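Home Program Speakers Slides and notes Venue Contact

Keeping a simulated kitchen cell in good order
Speaker notes, Ruwan Navaratnam, Novholm

Start. Thank the chair. Say that I will speak slowly and that questions are welcome between the parts.

1. What the cell is

Gisa is our kitchen cell. It exists only in simulation: one white arm, one black gripper with several fingers, marble counters, and a set of loose objects that we change often. I have looked after it since October. People think a simulated cell needs no maintenance, as there is no grease and no worn cable. My list of repairs for it has 53 entries. Show the list, but do not read it.

Most entries are of the same three or four types, and I will go through them in the order I check them.

2. The mounting of the arm

The base of the arm must sit at the same height as in the file we call Huet, where all the measured positions are kept. Last winter a colleague moved the counter by 2 millimeters to close a gap, and did not move the base. The gripper then touched the stone in almost every low grasp. It took us a week to find it, because in the picture everything looked correct.

So now the rule is simple. Nobody edits the counter without opening Huet first. (Pause here, there is usually a question about who owns the file. Answer: the person on duty.)

3. The fingers

Each finger has its own joint limits and its own friction value at the tip. After every update of the physics engine I open and close the hand with nothing in it, at slow speed, and write down the joint angles at both ends. Then I repeat it with a light object. A light object is the better test. A heavy one stays where it is even when the contact is bad, but a light one jumps out or starts to shake.

If one finger arrives late, do not change the friction. Check the damping of the joint first. I made this mistake myself more than once – the grasp gets better for one object and worse for all others.

4. The two views

We check two kinds of view: a close one at the hand, and a wide one that takes in the arm and the counters. The close view is for the fingers and for what is between them. The wide view is for the links, the counters and the objects which stand near the path of the arm. When I inspect a run I keep both open. Run 631 is the one I use for training new people, and they must write their own notes before they see mine.

Things to say while the slides are up: look for contact in the close view, and for clearance in the wide view. Ask the audience which objects they would move before the arm makes a large turn. Give them time.

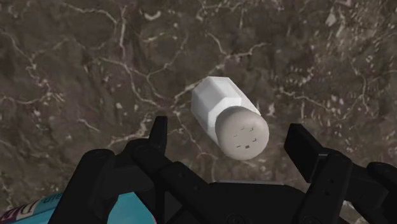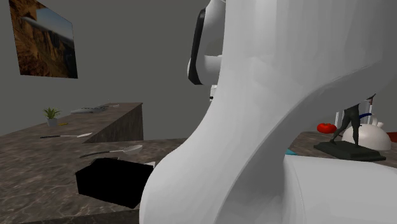 5. The reset

After each run the objects go back to their start positions. Our script for this is named Flulum, and it is old. It puts back the objects one by one, and if two of them overlap for a moment, the engine pushes them apart and one can land on the floor. We now place everything a little above the surface and let it settle before the arm is allowed to move. Out of 324 resets in the last test, none had to be repeated.

Keep the log of the reset together with the log of the run. If they are separated, it is very hard later to say whether a fault came from the hand or from the start position.

6. Questions

If they ask about real hardware: the joint check in part 3 can be used almost without change, but start at a lower speed. If they ask for the Huet file, I can send the template after the talk. The address is on the last slide.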